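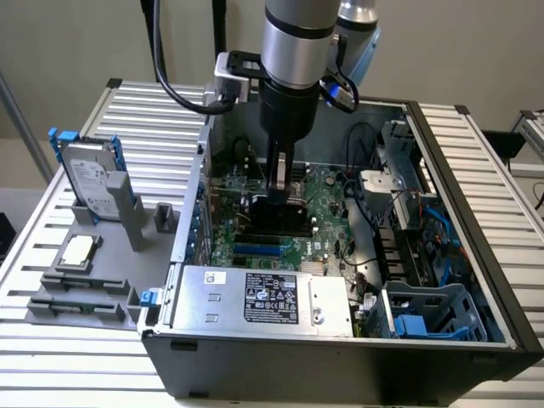 Jostex supplies refurbished desktop computers to schools, libraries and small offices in the Grumville area. The company was started by Darmawan Pasaribu and Sutrisno Majimbun, who still run purchasing and technical work respectively.

## What we sell

All units are business-class towers bought from office lease returns. We do not buy from consumer channels or at auction. Stock is sorted into two grades:

- **Grade A:** light marks on the side panels only. Warranty of 800 days.
- **Grade B:** visible scratches or a replaced front bezel. Same internal tests, shorter warranty.

Keyboards and mice are new. Monitors are sold separately and are subject to stock.

## How units are processed

Each tower is logged under a Jostex number on arrival. The drive is wiped and the wipe report is kept with the order record. The case is then opened with the side panel removed, and dust is cleared from the fans, the heatsink and the power supply intake. Thermal paste is replaced on every unit regardless of age.

Memory and storage are tested overnight. A unit that fails is tested a second time with known good parts. If it fails again, it is taken apart for spares, and boards that cannot be used go to Pasard for metal recovery.

The processor is checked against the model listed on the lease return sheet. Where the two do not match, the label is corrected before grading.
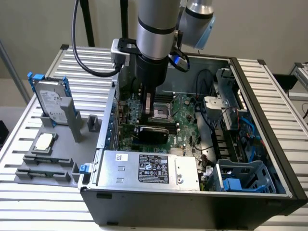

## Premises

The workshop and trade counter are at 715 Jugah Road, Unit 2. The counter is open on weekday mornings. Deliveries are accepted at the rear door by prior arrangement. The stockroom was moved to the ground floor in October to allow pallet access.

## Orders and returns

Schools may order against a purchase order. Other customers pay in advance. Returns need the Jostex number, printed on the rear of the case beside the power inlet. For warranty questions, call extension 1672.

Page last revised March 31, 2019.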